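Marchal two-arm learning kit, reviewed after a winter of use

Posted Mar 8, 2019

We bought the Marchal kit in October to repeat the drink-serving result from the Trulcombe report. The report's claim is simple. Train one policy on both arms together, feed it every camera view at once, and it should do better on cup-and-straw work than two policies trained one per arm. The kit is sold as a ready way to test that, so this review covers both the kit and the method.

Setup took us two days. The arms bolt down without trouble and the grippers come already fitted. The written guide is thin on camera calibration and we ended up using the older guide from the Stotex bench, which covers the same steps in more detail.

The job we used most has one arm steady a lidded paper cup while the other picks up a straw from the table. A white straw on a white table is a hard case for any vision system, and we kept it in on purpose. 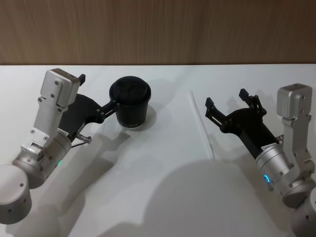 Altenent wrote in to ask if the straw should be left out of the score, as their own group counts only the cup. They get much higher numbers that way and think the straw mostly tests the cameras.

That is a fair way to run it. We kept the straw because the report did, and a score without it can't be set next to theirs.

We recorded 1,203 demonstrations by hand guiding. The recording software is the best part of the kit. It starts quickly, names files in a sensible way and lets you throw out a bad run with one key. It did drop data from one camera on long sessions until we updated the driver. After that we had no more losses.

Holding the cup was the easy half. The joint policy learned a firm hold on the lid early in training and kept it. The separate policies learned it too, only later.
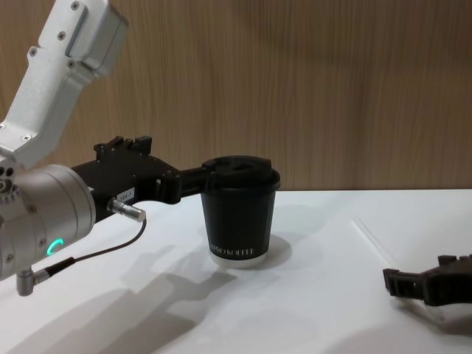 Does the result hold up?

Mostly. We ran 1,751 trials split between the joint policy and the separate pair. The joint policy finished the full job more often, and the gap was widest when the straw lay close to the cup and both arms had to share the space. With the straw far off to one side the two methods came out even. The report does not break its trials down by straw position, and I think it should have.

The wrist view matters more than I expected. When we trained without it, the straw pickup fell apart while the cup hold barely changed.
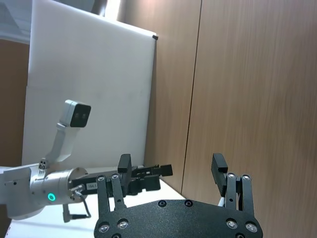
Training without the chest view did less harm. The policy was slower to start moving and now and then reached for the cup from a poor angle, but it usually recovered. If you have money for only one extra camera, put it at the wrist.

The weak point of the method is the reset. Each trial has to begin with the cup standing free and both grippers clear of it. If an arm starts too near the cup, the joint policy sometimes waits and does nothing until the time limit. Adding more varied starts to the training set helped, at the cost of another week of recording.

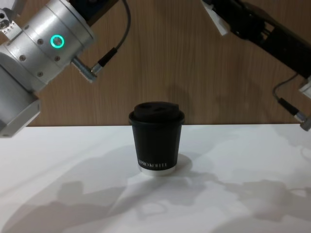 One reader reported the same waiting problem on a different pair of arms and said it went away once the pauses at the start of each demonstration were trimmed. They saw no need for extra recordings.

We have since tried trimming on a small part of our data. It does cut the waiting, though I have not run enough trials to put a number on it.

Good points: recording software, solid grippers, spare cables in the box.

Bad points: calibration guide, slow replies from support, a time limit setting that is buried in a config file.

I would buy the kit again for this kind of study. For single-arm work it costs too much and most of the software would go unused. Our trial logs are sorted by straw position and I can send them to anyone repeating the test.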